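Re: [mahawong-list] Sourdough going flat in warm weather

On 2026-05-19 a list member wrote:
> My loaves were fine all winter and now every one of them spreads
> out like a pancake. Same flour, same recipe, same pan. I feed the
> starter at night and mix in the morning. Is it the starter or is
> it me? I'm about ready to go back to packaged yeast.

Please don't go back to packaged yeast yet! I went through exactly this in April, when our kitchen got warm all at once, and I threw out more dough than I like to admit (well, the chickens got it, so not a total loss).

My guess is your starter is fine and just way ahead of you. If you feed it at night and the kitchen stays warm, it has probably peaked and dropped again by the time you get up. Mine used to take 9 hours to top out and now it's done in 5. So I feed it less, and I use water straight from the cold tap. You could also feed it first thing and mix around lunch if you're home.

The other thing is the first rise. I was going by the clock, because the recipe said so, and the dough was turning to soup on me. Now I put it in a straight-sided tub with a rubber band around it and stop when it's up by half. Then I shape it and it goes right in the fridge overnight. Cold dough is so much easier to score, too. 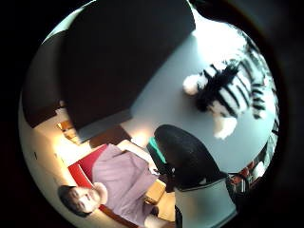 About flour – I know you said it's the same one, but mine changed between bags and I only noticed from the feel of it. I'd been buying the Dorkau bread flour and the last bag just didn't want to take the water. I dropped 200 grams of it for whole wheat as a test and that loaf stood up a lot better, though it could have been the fridge doing the work. I changed two things at once, which I'm always telling other people not to do.

Also, does anybody still have the rye recipe that went around here a couple of years back, the one with the caraway and the molasses? I had it saved on the old computer and that's gone now. I remember the dough came to 852 grams because I wrote it on the lid of my tub in marker, but I have no idea what went into it. If it's in the archive I can't find it, the search only gives me the pizza thread.

Let us know how the next loaf does!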